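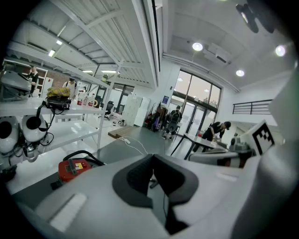 Fig. 4. Shelving unit, at least two levels, cloth and bag on the upper shelf.

4. Putting up the Trerow shelf unit

Read section 3 first if you havent checked the box contents. Short on a part? Stop, email Lucie Sandhu, don't swap in something from the drawer.

Need: rubber mallet, level, tape, pencil. Two people for steps 5 to 8. No power tools on the clips, ever.

4.1 Frame

1. Clear the wall. Sweep. Grit under a foot will throw the level off later.

2. Lay both side frames flat, slots facing up. Wide end of the slot is the top. Get this wrong and every clip falls out.

3. Push a plastic foot onto each leg. Tap, don't pound.

4. Mark the shelf heights in pencil. Lowest shelf no less than 6 inches off the floor so a broom fits under. Next one wherever you like, most people want it at waist height.

5. One person holds the frames upright, the other hooks in the back rails. Top rail first.

6. Clips in at your pencil marks, four per shelf. Same slot number on all four legs. Count from the bottom up.

7. Drop the shelf in from above, front edge slightly high, then press down until it clicks. No click = clip is upside down.

8. Repeat for the other shelves. Leave the top one for last.

Note: old stock (grey box, Sustholm label) has metal clips. These go in the other way round, hook down. Everything else the same.

4.2 Leveling and wall strap

9. Level across the front, then front to back. Turn the feet by hand. Out by a hair is fine. Out by more than that, the shelves creak.

10. Fix the wall strap. Bracket 52 inches up, into a stud or solid masonry. Drywall alone will not hold.

11. Pull the strap snug. Give the unit a shake. Should not rock.

CAUTION: Do not load anything before the strap is on. Do not climb the shelves. Do not hang weight off the front edge.

4.3 Loading

12. Heavy stuff low. Max 40 lb on each shelf, spread out, not all in the middle.

13. Machines with a fan or vent: leave a hand's width behind them. Cords out the back, not over the front.

14. Bags and soft things anywhere. Tuck long straps in if people walk past, they catch on sleeves.

15. Liquids on the bottom shelf only, lids on.

Note: total for the unit is not just the shelf limit times the number of shelves. See the plate on the left leg and go by the lower number.

4.4 After a week

Clips settle. Go round with the mallet again, one tap each. Check the level, check the strap. Then once a year, we do ours in December.

Wiping down: damp cloth, mild soap, dry it after. No scouring pads, they take the paint off and then it rusts. Touch-up paint is part no. 600, ask for white.

4.5 Problems

Shelf sits crooked: one clip in the wrong slot. Recount.

Foot spins but nothing moves: stripped thread, get a new foot. Spares from Grigoris Theodorakopoulos at the parts desk.

Rail won't hook: frame is upside down, back to step 2. Sorry.

Moving the unit: empty it, undo the strap, two people lift by the legs. Do not drag, it bends the feet. Level and strap agian at the new spot.

Next: section 5, adding doors.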